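Chapter 7
Glaciers and the Water They Hold

When I was in graduate school I spent part of a summer camped beside the Sketalberg glacier, and what I remember best is the noise. I'd expected silence! Instead I got creaks, pops, trickles, and every so often a boom that had me sitting straight up in my sleeping bag. A glacier looks like a parked truck from a distance, but it's moving the whole time, and a lot of this chapter is about how and why.

Let's start with snow. If more of it falls in winter than melts in summer, the leftovers pile up year after year. The weight of the new layers squeezes the old ones, air gets pushed out, and the fluffy stuff at the bottom turns first into grainy firn (a word you'll see a lot in the next few pages) and then into solid ice. Once that ice is thick enough, it starts to flow downhill under its own weight. That flow is what makes it a glacier and separates it from a big patch of old snow.

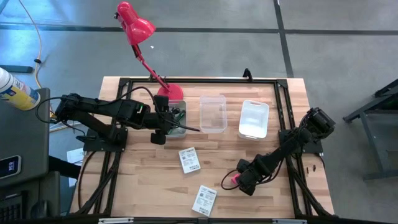

Photo: Adams / Buswood Press

I like to think of a glacier as a bank account. Snowfall is the deposit. Melting, along with ice breaking off into lakes or the sea, is the withdrawal. We call the difference between the two the mass balance, and if you only take one term away from this chapter, please take that one. High up, in the accumulation zone, deposits win. Lower down, in the ablation zone, withdrawals win. The line between them is the equilibrium line, and it moves up or down the mountain depending on the kind of year it's been.

On the Hamusdale side of the range, where I've taken students every March for longer than I care to admit, the peaks top out just above 3000 meters. We dig snow pits there (bring good gloves, the shovels are miserable) and weigh samples from each layer to work out how much water the winter has put in the bank. It's slow, cold work, and I love it. You'll get to try the same math yourself in Section 7.3, with much warmer fingers.

So where does the melted water go? Plenty of it feeds rivers, often in late summer when there isn't much rain to keep them running. Some refreezes inside the glacier. Some slips down to the bed, where it can help the ice slide faster over the rock. And what reaches the ocean raises sea level, a topic we'll pick up again in Chapter 9.

Before you read on, look over the map of the Hamusdale basin on page 40 and the snow pit table on page 41. Try to guess where the equilibrium line sits and pencil it in lightly. We'll come back to your guess at the end of Section 7.2.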